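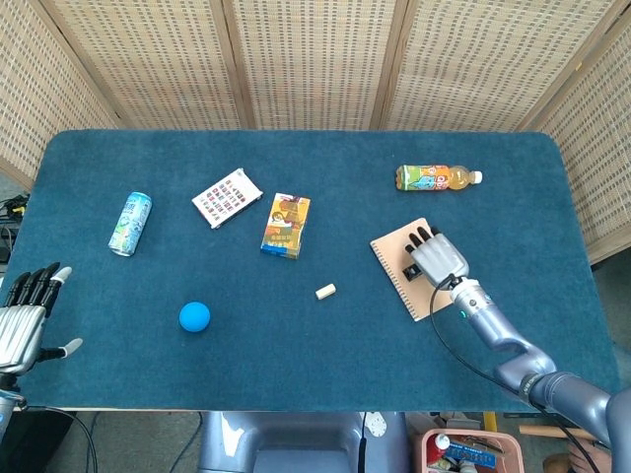

Step 1. Put everything on one table

Before you pack a day bag for a child, take all the things out and lay them on a table where you can see them. Do not pack directly from the cupboard. When I did it like this, I always found at home the one thing my daughter was asking for on the train.

A table with a cloth or felt top is good for this work. Round things do not run away so quickly, and the colour behind makes small things easier to find. My own list for a long trip has two drinks (one can, one bottle), one box of snacks, a small flat game, a ball and a notebook with a spiral. Leave some space between the things, so a small one does not hide under a big one.

Step 2. Check the drinks

Turn the cap of each bottle once more with a dry hand. A can must not travel next to keys or anything with a sharp corner. I put the can in a thick sock. My neighbour Paweena Kamolrat uses a tea towel, and it works also, but then you carry a tea towel all day.

Step 3. Put the flat things against the back

The notebook goes in first, with the spiral up. If the spiral is down, it catches the lining of the bag, and after some months you have a hole. We lost a good Damby backpack in this way. Behind the notebook there is usually still place for a flat game box. Put a rubber band around the box if the lid is not tight.

Step 4. Build the bottom

Bottles stand upright along the side, if your bag is tall enough. In a low bag, lay the bottle across the bottom and close it first in a plastic bag. The snack box should be above the drinks, never below. A cardboard box is weak in the middle, and you will open it to find crumbs.

Step 5. Fill the holes

Now take the little things. An eraser or another small block goes into the front pocket together with the pencils. A ball is difficult in the beginning, but it fits well in the corner above the can, and it holds the can in its place.

Step 6. Lift the bag and try it

Let the child wear the bag and walk to the end of the hallway and back. If she leans forward, it is too heavy. Our bag is at 2,000 grams with full drinks, and for a child of eight years I would not go higher. Take out one drink first and carry it yourself.

In the evening, empty the bag on the same table again. Wipe the inside with a damp cloth and leave it open until morning.

Tõnu Siliņa, updated October 2026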